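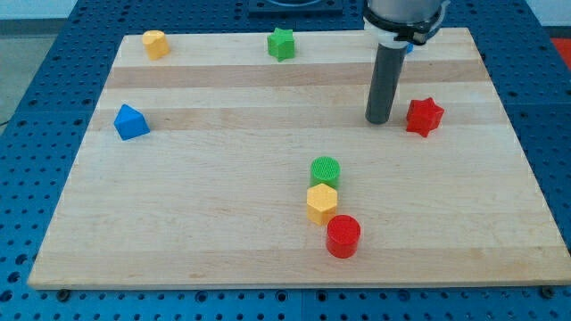 Arm down by the red six-pointed star, rest of the blocks waiting on the board.

Storcombe Robot Arm Club FAQ

Updated Aug 29, 2019. Wrote this fast between bus duty and a parent meeting, so if something's missing leave a comment and I'll add it. - Ludger Vogler

Who can join?

Grades 9 through 12, any Storcombe student. Eighth graders can come watch but can't be on the roster for the Trostudmont meet. Their rule, don't email me about it, I already asked.

When and where?

Wednesdays after last bell, Nondorwood building, the room with the blue tables. Side door. The front gets locked and I can't hear knocking when the compressor's on.

Does it cost anything?

$11 for the year. Covers tape, printer filament, and the meet T-shirt. If that's a problem tell me quietly and it's handled.

Do I need to know how to code?

No. Most people start knowing nothing. You'll do some Python by October whether you meant to or not. First few weeks are jogging the arm by hand with the pendant and writing down points. Boring? A little. Everyone who skips it ends up coming back to it.

What's the actual task?

Block sort. Colored blocks go on a wood board, the arm has to move them where the task card says. Cards change. One might be "all the yellows to the left side," another is by shape, another is a mix (stars first, then cylinders). You don't see the card until your turn.

What shapes are there?

Stars, cylinders, hexagons, a peaked one we call the house, and a rounded yellow one that has had a lot of names. Kids say heart, Driss says moon. The task card says "curved piece" so use that in your code please.

Watch the stars. The green has five points and the red has six. If your shape code is just counting corners, that matters, and somebody gets burned by it every year.

Why a wood board and not just the table?

Table has holes all over it. Great for bolting things down, lousy for small blocks, and the hole pattern makes a mess of the vision code. The board gives you a plain surface. It does have light and darker stripes, so if you set your color threshold too loose the darker stripes can start reading as yellow. Tighten it up.

Where do the blocks have to start?

Anywhere on the board. Last season we had marked spots, this season no marks. Some will be spread way out, some will be almost touching. Practice the almost touching kind. Coming straight down between close neighbors is where most of the lost points are.

How big are the teams?

Teams of 2. One runs the program, one reads the card and resets. Swap every round. If we have an odd number somebody floats, not a punishment, floaters end up learning both jobs.

How long is a round?

Meet rules say 2 minutes to set up and then the clock runs until you call done or time's up. Exact run time is on the card and it's not the same for every card. We practice with a kitchen timer.

Can I touch the arm while it's moving?

No. Hands off the table when the program is running. Stop button is on the near side, learn where it is before you learn anyhting else. If you hit stop by accident nobody is going to be mad.

My arm stops above the block and won't go down. Why?

Usually your Z is measured from the table and you forgot the board thickness, or the other way around. Check that first. Then check you're using the right tool length in settings, because people change it and don't change it back. Then come get me.

My arm knocks over the star. Why?

Going in sideways. Come in from above, finish your XY move first, then down. Slow the last bit. Also check if the star was tilted when you started, a block that isn't sitting flat will throw you off every time.

Can we use our own blocks at home?

Sure, for camera code. The 3D files are on the shared drive in the folder called Bạch (that's the alum who drew them, we never renamed it). Print in red, green, blue or yellow. No glitter filament, the camera hates it.

Do I need a laptop?

Helps. We have 2 loaners. Sign the sheet, bring the charger back WITH it.

Who do I ask if you're not there?

Driss Bouazza. He ran the arm at the meet last June and knows the card system better than I do. He's also who you see for the safety quiz.

Is there homework?

Sort of. Log your points, write one line about what went wrong. One line. I read them.

What if I miss a week?

Fine. Miss the week before the meet and you'll probaly be floating.

Comments

rkl_mom: Is there a late bus on Wednesdays? The form doesn't say.

L. Vogler: Yes, same late bus as track. Will fix the form.

tamsin: it is a moon

stillonpython2: The Z thing was me. Had the board thickness in twice. Works now thx

Driss B.: Safety quiz is open note, people keep asking. Bring the notes.

gpa_joe: Can grandparents come to the Trostudmont meet or is it just students?

L. Vogler: Anybody can come. Bleachers are hard, bring a cushion.

Related

Permission form and late bus info
How to jog the arm without scaring yourself
Task cards from last season
Camera color settings, the short version
Trostudmont meet: what to bring
Block print files and settings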